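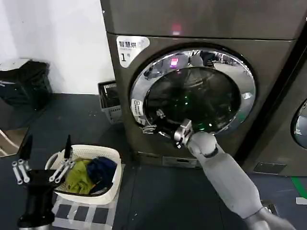 Trockner Nummer 1 im Waschkeller

Seit Dezember wasche ich nicht mehr in der Wohnung. Die alte Maschine hat mitten im Schleudern aufgegeben, und eine neue hätte ich zwei Stockwerke über die enge Treppe tragen lassen müssen. Also gehe ich jetzt mit dem Korb nach unten. Waschen geht dort schnell. Beim Trocknen habe ich eine Weile gebraucht, bis die Sachen so herauskamen, wie ich sie haben will.

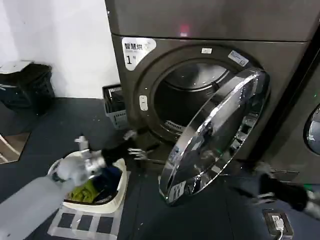 Handtücher und Bettwäsche sind unkompliziert, die trockne ich warm und zusammen. Bevor ich etwas hineinlege, mache ich die Tür ganz auf und schaue in die Trommel. Hinten ist sie aus blankem Metall, da sieht man einen hellen Strumpf sofort, einen schwarzen leider nicht. Deshalb fahre ich zusätzlich einmal mit der Hand herum. Letzten Monat hatte ich eine fremde Kindersocke und eine Büroklammer. Die Socke hängt jetzt an der Pinnwand neben der Tür, falls sie jemand vermisst.

Mit Sportsachen bin ich vorsichtiger. Die blaue Jacke von Zirnent ist mir beim ersten Mal zu heiß geworden, seitdem sind die Bündchen wellig. Man kann sie noch anziehen, aber schön ist das nicht. Jetzt bekommt alles mit Elastan die niedrige Stufe und kommt heraus, solange es noch ein wenig klamm ist. Den Rest erledigt der Wäscheständer über Nacht.

Brândușa Lungu aus dem Erdgeschoss nimmt gar keine Trocknertücher. Ich habe die von Lula ausprobiert und lasse sie inzwischen auch weg. Die Handtücher haben damit schlechter gesaugt, und der Geruch war mir zu stark. 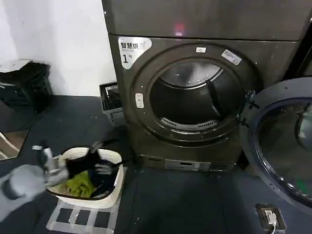

Farben trennen, auch im Trockner

Früher habe ich nur beim Waschen sortiert. Dann hatte ein helles Shirt nach dem Trocknen lauter dunkle Fusseln, die vorher nicht da waren – vermutlich vom Pullover. Seitdem trockne ich Dunkles für sich und leere das Sieb vor jeder Ladung. Wenn nur noch ein paar Teile übrig sind, werfe ich sie trotzdem zusammen. Für zwei Stücke lasse ich keine zwei Durchgänge laufen.

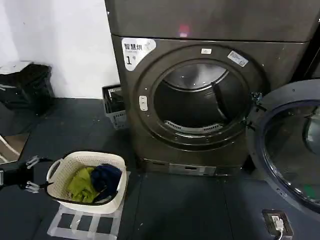 Foto: privat, 24. März 2026

Lindgrün und Marineblau in einem Korb, so sieht bei mir der Rest der Woche aus. Den weißen Korb nehme ich am liebsten, weil man ihn an beiden Enden gut greifen kann. Der Stoffbeutel von Steyn, den ich vorher hatte, ist auf der Treppe ständig umgekippt.

Was ich noch suche: ein Mittel gegen die statische Aufladung bei Fleece. Essig im Spülgang hat nichts gebracht, Wollbälle habe ich noch nicht probiert. Wer damit Erfahrung hat, kann mir gern einen Kommentar schreiben.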